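# Finger pads, round three

February, late evening, tea going cold next to the keyboard.
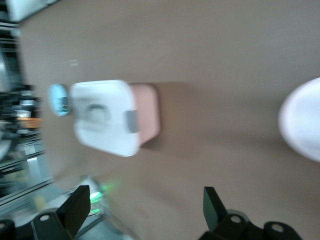
**How often do the finger pads need changing?**

Every 200 hours of running for the soft ones, or as soon as a lid slides out of the grip twice in one session, whichever comes first. I used to wait until I could see the wear, and by then I'd already spent a week blaming the software.

So, tonight's job. The arm had been getting lazy about lids again. It would close on one, start to lift, and the lid would rotate in the fingers and drop back on the table with that little clack I've come to hate. I checked the log and the pads had 533 hours on them. Five hundred and thirty-three! I have a reminder for this. I had snoozed the reminder.

The fingers on mine are the plain black ones from the Jivorberg kit, and swapping the pads is a ten-minute thing if you've got the right hex key (I keep one taped to the base now, after the Great Key Hunt of last fall). Power off at the switch, support the wrist with your free hand, back the screws out. Old pads peel off. Mine left a strip of glue behind on the left finger, and I got it off with rubbing alcohol and a plastic scraper. Don't use a metal one! I did that on my first set and the new pads never sat flat.

Then comes the part I always want to skip, and it matters more than the pads do. New pads are thicker than worn ones, so the closed position you saved last time is wrong. If you just power up and run, the motor will push against the pads all day trying to reach a number it can't get to, and it gets hot. Teodor Rustad cooked a finger motor that way and sent me the photos, which is how I learned. So now I rezero every time: open the fingers all the way, close them slowly by hand control until they touch, back off a hair, save.

While I was in there I went over the rest of the wrist too:

- finger screws: right one had worked loose, snugged it up
- wrist camera bracket: fine, wiped the lens with a dry cloth
- cable where it bends behind the wrist: a shiny patch on the jacket, so I moved the tie back a little and I'll keep an eye on it
- joint grease: not due yet, leaving it alone

About that loose screw. I think it was half of my lid problem. If one finger has a bit of wiggle it doesn't meet the other one square, and anything with a rounded edge wants to roll out. I've put a dab of the mild thread lock on both sides now, the kind you can still undo with a hand tool. Nizar Darwish swears by the stuff from Tannous and I'm using up a bottle he gave me, so no strong opinions yet.

After that I slowed everything down to 20 percent speed and ran the lid routine with my hand near the stop button. It did 11 pickups in a row before I got bored and let it go back up to normal. No drops at either speed, though I'm not calling it fixed until it's had a few full evenings of work.

Still on the list: order another pack of pads (I'm down to one pair), print a spare camera bracket, and find out why the left finger always wears faster than the right. If you've had that on yours, leave me a comment, because my only theory is that the wrist sits a tiny bit crooked and I really don't want to take it apart again this month.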